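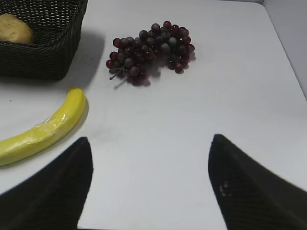

The Prisero in Claltville opened its new conference wing in January, and trade visitors were taken round in two groups. Ours started at 10.30 with Manee Phromma, the operations manager.

The hotel has 285 rooms on nine floors. The wing adds 1520 square metres over two levels, linked to the main lobby by a covered walkway with a shallow ramp. The large hall seats 600 in theatre rows or 500 at round tables - the second figure assumes no stage. Two folding walls divide it into three. We stood on either side of one while a microphone was tested, and speech was audible but not clear enough to follow.

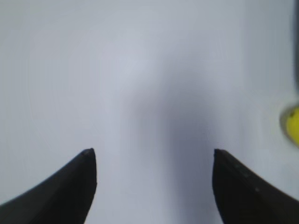
Deliveries come in at the north side through a separate yard. The goods lift opens straight into the service corridor, so crates do not cross guest areas. Booking and room control run on Aton, with a panel by each door for lights, blinds and air.

Subira Makokha of Sadeghi, the kitchen contractor, showed us the finishing kitchen. Main cooking stays in the old building. Plated meals travel 70 metres in heated trolleys - longer than I would like for a full banquet.

Parking is unchanged. Coaches must still set down on the street.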